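Trimming your cloth demonstrations before training

If you've been following along from the last part, you now have a folder full of two-gripper recordings and you're probably itching to start training. I was too, the first time! But please give yourself an afternoon for trimming first, and put the kettle on, as it does take a while to get into the rhythm of it.

My own set, which I call Nomora, came to 2538 episodes of picking up and folding cloth on a bed. After trimming I had dropped 214 of them completely, and the policy trained on what was left was noticeably less jittery at the moment of the first grasp.
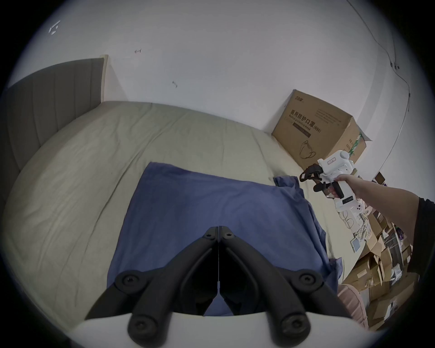
Start by lining up the two streams. Each gripper keeps its own clock, so pick one as the reference (I always use the left) and shift the other until the finger-width curves agree on the opening squeeze. Effie Matheson taught me to do the squeeze twice in a row at the start of every take, and it has saved me hours of squinting at plots.

Next, cut the waiting. Go through each episode and find the first frame where either gripper moves toward the cloth with purpose, then step back 2 frames and cut there. Do the same at the end, once both hands have let go. If the fingers hover for a long stretch in the middle, leave that alone for now. I used to cut those too, and the policy learned to snatch.

Then check tracking. Plain walls and plain sheets give the pose estimator very little to hold on to, so play back the trajectory and throw out anything with a sudden jump.

Save the result under a new name, and train on the first 1000 episodes before you commit to the whole lot.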